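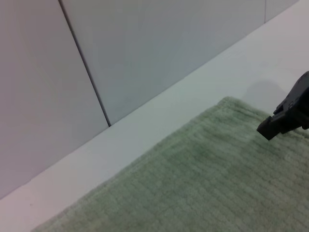
Astis 浅灰绿纹理毛巾

货号:1912
系列:Astis 浴室织物
颜色:浅灰绿
宽度:700 毫米
成分:棉
供货:Vukden 家居
包装:单条,纸腰封
库存状态:有货

商品说明

Astis 是 Vukden 家居的浴室织物系列,浅灰绿是其中卖得最久的一个颜色。颜色偏淡,带一点灰,放在白色台面或浅灰色瓷砖旁边不会显得突兀。表面有织出来的纹理,不是印花,洗过以后图案不会掉色或者起皮。

毛巾可以挂着用,也可以平铺。平铺在台面上可以垫刚洗好的杯子、牙刷杯、肥皂盒,也可以给孩子洗完澡后垫在身下擦干。宽度 700 毫米,铺在一般的洗手台面上前后能盖住大部分,窄台面请对折使用。

正反两面的织法相同,日常使用不用区分。四边包边,折双层后车线,线色与巾面相近。一侧短边缝有挂环,挂环用的是棉织带,能挂在普通挂钩上。洗水标缝在挂环旁边,不喜欢的话可以沿线剪掉,不影响包边。

颜色

Astis 系列现有 7 个颜色:浅灰绿、米白、浅灰、雾蓝、沙色、深灰、砖红。每个颜色单独编号,本页只售浅灰绿,其他颜色请在系列页内选择。

浅灰绿在不同光线下看起来差别比较明显。自然光下偏绿,暖色灯下偏灰偏黄,冷色灯下会带一点青。如果要和已有的浴帘、地垫配套,建议先订一条比对。不同批次之间可能有轻微色差,同一张订单我们会尽量从同一批次发货,备注里写明“同批”即可。

浅灰绿和浅灰、米白放在一起比较稳妥。和砖红一起用对比强一些,有的客人喜欢,有的客人换过。

吸水与干燥

新毛巾出厂时纤维表面有整理剂,头一两次使用吸水会慢一些,洗过两三次后恢复正常。请不要用柔顺剂来“洗软”,柔顺剂会在棉纤维上留一层膜,吸水只会更差。

纹理部分有高有低,平铺时底面与台面之间会留出细小的空隙,比平纹布容易透气。即便如此,用湿以后也不要长时间压在台面上,尤其是木台面和天然石材台面。用完请展开挂起来,通风好的浴室一夜可以晾干,没有窗的浴室请打开排风。

洗涤

首次使用前请单独清洗一次。
可机洗,水温不超过 40 度。
与相近颜色的衣物同洗,不要和带魔术贴、拉链、金属扣的衣物放在一起,容易勾纱。
不可漂白。含过氧化物的洁面、祛痘产品沾到毛巾上会留下浅色斑点,这种斑点洗不掉,不属于质量问题。
可低温烘干,烘到八九成干后取出抖开,再自然晾干。
不建议熨烫,熨过之后纹理会变平。确实压平了的,重新过一遍水可以恢复一部分。

首次清洗会有少量掉毛,属于棉织物的正常情况。若第三次清洗后仍然大量掉毛,请联系客服。若表面出现勾出来的线圈,用剪刀齐根剪掉,不要拉扯。

尺寸与缩水

标注宽度为未洗前平铺测量。棉织物洗后会有一定缩水,主要在长度方向,前三次最明显,之后基本稳定。手工测量会有误差,对尺寸要求严格的请先咨询。

需要裁切改小的客人请注意,毛巾裁开后切口必须重新锁边,否则会散。我们不提供裁切服务,裁切过的商品不能退换。

配套商品

Gittins 毛巾杆:壁挂式,单杆,适合装在瓷砖墙面。打孔安装,配膨胀螺丝。安装时请避开瓷砖接缝,在砖面中间位置钻孔,先用低速,钻穿釉面后再加速。大规格瓷砖在靠近边缘的地方打孔容易开裂,请留出足够距离。

Gittins 单挂钩:与本商品的挂环配合使用,钩头圆形,不会把挂环撑变形。可打孔,也可用背胶,背胶款只适合光滑墙面。

Irner 收纳篮:可放卷起的备用毛巾,底部有脚垫,放在台面上不直接接触水渍。

以上商品需要单独下单,与毛巾同单时合并发货。

批量采购

民宿、健身房、美容店等需要批量采购的,可以走 Vukden 家居的批发渠道。浅灰绿本季备货 3000 条,订量较大时请提前联系确认。批量订单可以换成无腰封的简装,也可以在短边加缝织标,织标需由客户提供文件,确认小样后再排产。加了织标的商品不接受无理由退货。

首次批量采购的客户,我们建议先拿几条样品,用自己的洗衣设备和洗涤剂按平时的程序洗几遍,再决定数量。商用洗涤温度一般比家用高,颜色和缩水的变化也会大一些,家用洗涤的结果不能直接拿来参考。

发货与退换

现货订单付款后次个工作日发出,周末和法定假日顺延。偏远地区的运费以结算页显示为准。

未拆腰封、未下水的商品可以退换,请保留腰封和洗水标。毛巾属于贴身用品,下过水的不能退,有织造瑕疵的除外。以下情况按瑕疵处理:包边脱线、挂环脱落、巾面破洞、整行漏织。请拍清楚瑕疵位置和洗水标,连同订单号一起发给客服,核实后补发,运费由我们承担。

单根线头、轻微的纹理疏密变化、不影响使用的接线头不算瑕疵。

常见咨询

能不能当地垫用?
不建议。底面没有防滑处理,铺在瓷砖地面上会滑动。需要地垫请选系列中的浴室地垫。

能不能垫在厨房里沥碗?
可以,吸水够用。油污和酱油渍比较难洗,建议和浴室用的分开。

用久了发硬怎么办?
多数是洗涤剂没有漂干净,或者当地水质偏硬。减少洗涤剂用量,加漂洗一次,晾之前抖几下,会有改善。

有异味怎么办?
一般是没有及时晾干。用温水加小苏打浸泡后正常机洗,彻底晾干再收起来。

和二月份到货的那批是同一款吗?
是同一款,货号没有变。腰封换了纸,巾面和尺寸相同。

页面更新:2025-05-16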